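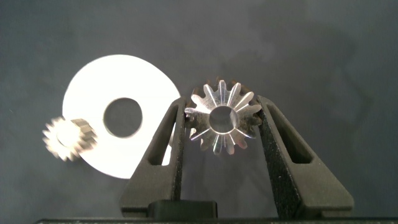 Bevel gear, small spur gear and white disk against a dark gray surface.

Sorting and storing a mixed lot of small gears for a teaching workshop

Posted in: Workshop and Storage

Fullamden Training Workshop
Our workshop has received a mixed lot of small mechanical parts from a department that has closed. The lot includes bevel gears, spur gears and a number of flat disks with a hole through them, and it arrived in a single carton without a parts list. The parts are intended for an introductory course on simple drives, in which students handle each part, identify it and fit it to a shaft.

We would be grateful for advice on three matters. The first is how the gears should be grouped. A previous member of staff sorted by overall size, but this placed bevel and spur gears in the same drawer, and students regularly took the wrong one. The second concerns the white disks of the kind shown with the gears. Their outline is not a true circle, and the hole is set slightly to one side. We are unsure whether they should be filed with the washers or treated as cams. The third is whether the metal gears may be stored in contact with one another, or whether separate compartments are required.

The storage available to us is a Plonadeo cabinet with 26 drawers, of which 11 are already assigned to fasteners. The budget for additional storage is small.

Liao Technical Stores
It is recommended that the parts be sorted by type first and by size second. A bevel gear carries its teeth on a cone and is used where two shafts meet at an angle. A spur gear carries straight teeth parallel to its axis and is used between parallel shafts. The two are not interchangeable, and a drawer label that gives only a diameter will not prevent errors.

Within each type, the following should be recorded before the parts are put away: the number of teeth, the bore, and the module or diametral pitch. Tooth size is the point most often missed. Two spur gears of similar diameter may have different tooth sizes and will not run together. A gear tooth gauge will settle most cases. Where no gauge is available, the outside diameter of a standard spur gear divided by the number of teeth plus two gives the module, if the measurement is in millimeters. This method should not be applied to bevel gears, which are best kept with their mating gear from the start. If a bevel gear has no partner, it should be tagged as a single so that it is not issued for an assembly exercise.

With regard to the disks, a photograph does not establish their purpose. A bulge in the outline and an offset hole are consistent with a cam, but a poorly finished spacer may look much the same. We suggest placing a disk on a close-fitting pin and turning it by hand against a dial indicator. If the rise and fall is smooth and is repeated from one disk to the next, file them as cams. If it varies without pattern, they may go with the spacers, or be set aside as unidentified.

Metal gears should not be left in contact in a drawer that is opened frequently. The tips of the teeth become bruised, and a burr on one tooth is enough to make a pair run roughly. Divided trays or small bags are sufficient. A thin film of light oil is advisable for steel parts, and these should be wiped before they are issued to students.

Luto Community Makerspace
We can add one practical note. Our members sort small parts on a dark rubber mat, as bright metal is easier to see against it and small gears roll less. The mat cost around 20 dollars. For storage we use ordinary egg cartons inside the drawers – the larger gears do not fit, but the small ones do. We have not oiled ours and have had no complaints.

Liao Technical Stores
The mat is a sound suggestion. Plain cardboard is less suitable for bare steel over a long period, as it can hold moisture. Plastic inserts of the same shape are preferable.

207 views | 11 shares | 3 comments

Comments

gearbox_annex: Please also note the pressure angle on the label if it is known. Older stock may be 14.5 degrees and will not mesh properly with 20 degree gears.

Plonadeo cabinet user: The dividers for the shallow drawers are sold separately. Measure the drawer before ordering, as there are two depths.

benchside: The formula for the module was helpful. Does it apply to helical gears as well?

Last updated: Aug 23, 2023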